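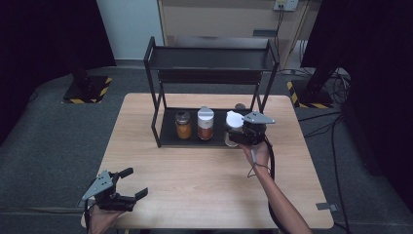
Imprimir | Enviar por e-mail

1/ Inscrições para o atletismo de inverno da Escola Revine abertas desde 2019-11-26. Vou deixar neste fio o que as famílias do 2.º e 3.º ciclos precisam de saber. Os treinos começam em janeiro.

2/ A ficha é preenchida na plataforma Custero. Quem já lá tem conta do corta-mato usa a mesma, só muda a modalidade. Quem não tem cria conta com o e-mail do encarregado de educação, não com o do aluno.

3/ Documentos: exame médico válido, autorização assinada e fotografia. O exame do ano passado só serve se cobrir a época toda. Vejam a data antes de carregar o ficheiro. No ano passado houve várias fichas devolvidas por isto.

4/ Há 70 vagas no total, contando com os dois ciclos. Se houver mais pedidos, entra-se por ordem de inscrição completa. Ficha sem exame médico não conta como completa.

5/ Dois treinos por semana, ao fim das aulas, na pista da Tefera. Quando chover muito passamos para o pavilhão da escola e avisamos pela Custero até à hora de almoço.

6/ Transporte: o autocarro sai do portão de trás e leva os alunos à pista. O regresso fica por conta das famílias. O parque da Tefera é pequeno, peço que não parem em frente à cancela.

7/ Material: sapatilhas de corrida normais, casaco, água. Sapatos de bicos só para quem já compete e só nos dias em que o treinador disser. Não comprem nada de propósito antes do primeiro treino.

8/ O equipamento de prova é emprestado pela escola e devolvido no fim da época, lavado. Tamanhos indicados na ficha. Quem se enganou no tamanho pode alterar até ao fecho das inscrições.

9/ A primeira prova é o encontro de Givell, ainda em janeiro. São esperados cerca de 200 atletas de várias escolas. O programa com os horários sai quando a organização o enviar, ainda não o temos.

10/ Perguntaram-me se dá para acumular com o basquetebol. Dá, desde que os treinos não coincidam. Em dia de prova marcada para as duas modalidades, o aluno escolhe e avisa os dois treinadores com antecedência.

11/ Notas: mantém-se a regra do outono. Aluno com faltas injustificadas nessa semana treina, mas não vai à prova.

12/ Dúvidas sobre a ficha, por mensagem na Custero. Por aqui respondo quando consigo, normalmente à noite.

Imprimir | Enviar por e-mail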